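Search this site Go

Hustudano Robotics Club
Minutes, regular meeting, May 17, 2026

Present: seven members and the club advisor. Minutes of the last meeting were approved with one correction (the spare servo was ordered, not received).

1. Money
Balance is $891. The Maddocks entry fee comes out of this and is due before the end of the school term. Approved.

2. Melach challenge
The team is entered in the folding and sorting class. Rules were read out. Each run allows three attempts, and a dropped piece counts as an attempt. Question raised on whether the operator may reset the cloth by hand between attempts. Secretary to write and ask.

3. Meko code
The new grip settings are merged. Old settings stay in their own folder until July. Members are asked to stop saving test files to the shared desktop.

4. Two-arm rolling task

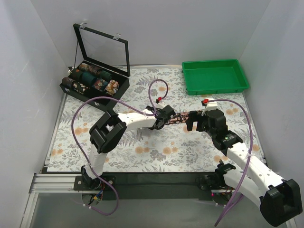

Rolling needs both arms to keep the same pull on the cloth, and the group agreed to treat that as the main job until the contest. Discussion was mostly on the handoff and on how slowly the second arm should close. With the narrow floral strip held nearly level between the grippers, the slope toward the right side was noted, and the right arm's height will be checked against the left. Placing rolls in the black box is to be practiced separately, with the lid raised. Four practice slots were assigned.

5. Other business
Cable ties are low. Lab key to be signed out on the sheet.

Meeting closed.

Recent items
Maddocks entry form
Practice slots
Minutes archive
Meko setup notes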